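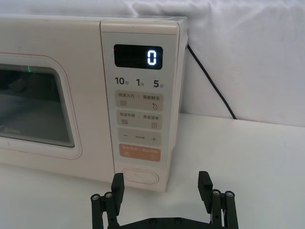 Figure 3. Microwave oven of the countertop class used in the standby load group.

3.2 Standby loads and the choice of tariff

Households on a time-of-use tariff pay a different price for electricity depending on the hour, and the gain from such a tariff depends on how much of their use can be moved. Earlier work has mostly looked at large loads such as water heaters and car chargers. Small kitchen appliances are usually placed in a single leftover category. We kept them apart. A countertop microwave oven with a door and a control panel on its front, such as the cream-white one in Figure 3, was entered in our survey under two headings: cooking load, for the minutes in which it heats food, and standby load, for the rest of the day. The first can in principle be moved to a cheaper hour, though few people will eat late to do so. The second runs at every hour and cannot be moved at all, only switched off at the wall.

The survey covered 2,345 households served by two retail suppliers, Neltent and Mulex. Both offered a flat tariff and a time-of-use tariff during the study period, and both sold power over the same local network, so that network charges were equal for all customers. Of the households surveyed, 609 were on the time-of-use tariff when the survey began in April. The others were on the flat tariff. Households that changed supplier during the study were kept in the sample but were analyzed separately, as described in Section 3.4.

Meter readings were taken at intervals of 60 minutes. This is coarse for short cooking events, and we did not try to pick out single uses of an appliance from the meter data. Instead, each household filled in a use diary for its kitchen appliances, giving the start time and the length of each use. The diaries were checked against the meter readings by Saron Nigatu and Hiwot Alemayehu, working independently. Where the two disagreed on whether a diary matched its readings, the household was contacted again. A total of 3,478 diary pages were accepted.

Standby load was estimated from the lowest hourly reading between midnight and 5 a.m. This method has a known weakness. Refrigerators and freezers cycle through the night, and their use is included in the lowest reading to a degree that differs from house to house. We followed the correction proposed by Shimada, in which the expected use of each cold appliance is subtracted according to its age and volume. The correction works less well for homes with more than one freezer. These homes were flagged, and results are given both with and without them.

The two tariff groups differed in ways that bear on the comparison. Time-of-use customers were more likely to own their homes and had, as a group, newer appliances. They had also chosen the tariff themselves. A household that already cooks late in the evening has a reason to pick a tariff that is cheap late in the evening, and its bill will fall without any change in what it does. We therefore do not read the difference between the groups as an effect of the tariff. The comparison of interest is within households, before and after a switch.

For each household we computed the yearly bill under both tariffs from the same readings, leaving out sign-up credits and exit fees. The credits were large enough at Mulex to change the ranking of the two tariffs in the first year, and they are treated in Section 4.1. Prices were those published by each supplier at the start of the study. Neltent revised its evening price once while readings were being taken, and the revised price was applied from the day it took effect.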